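Para: lista de distribución del Aula de Sutura
De: Secretaría técnica, Aula Iltanau
Fecha: 12 de julio de 2022
Asunto: Re: Material y criterios para la práctica de puntos sueltos

Senyo Kpodo escribió:
> Ruego a la Secretaría que precise el largo de los cabos y si se
> mantiene el hilo negro utilizado en abril.

Estimados miembros:

En respuesta a la consulta anterior, se confirma que se mantiene el hilo negro. La aguja curva se tomará con las puntas del portaagujas y se presentará junto al borde de la incisión.

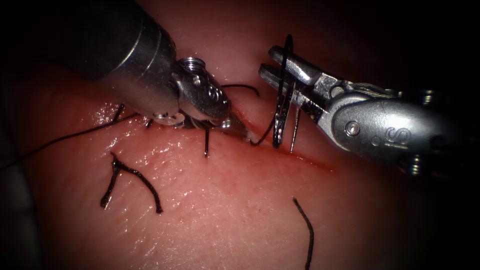 ¿Quién repone las agujas?
Las repone la Secretaría, previa solicitud a esta lista con 15 días de antelación.

En cuanto a los cabos, no se fija una medida única. Deberán quedar cortos y sin invadir el punto contiguo. Antes de anudar se comprobará que los labios de la herida estén en contacto. Los puntos ya terminados y el hilo aún sin cortar deben poder distinguirse sin dificultad. 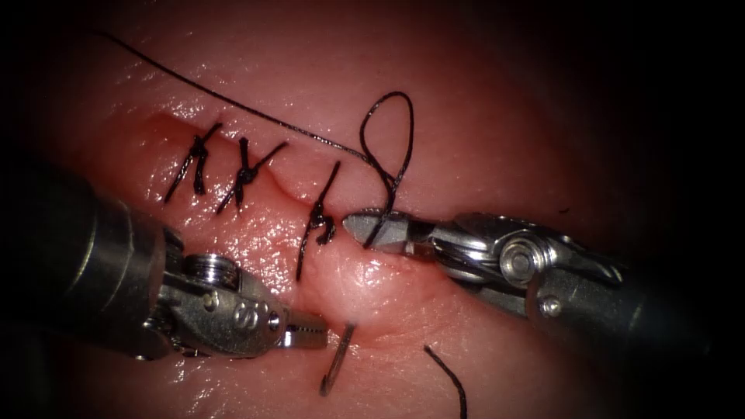
Revisión de la incisión

Antes del primer punto se examinarán ambos labios y el fondo de la hendidura. Las observaciones se remitirán a la sala Biveck en un máximo de 2 páginas.
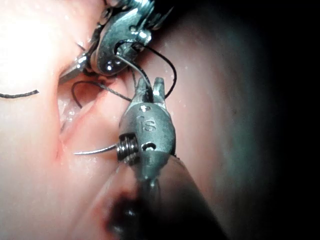 Incisión abierta e hilo negro entre las puntas del instrumento inferior.

Atentamente,
Secretaría técnica
Aula Iltanau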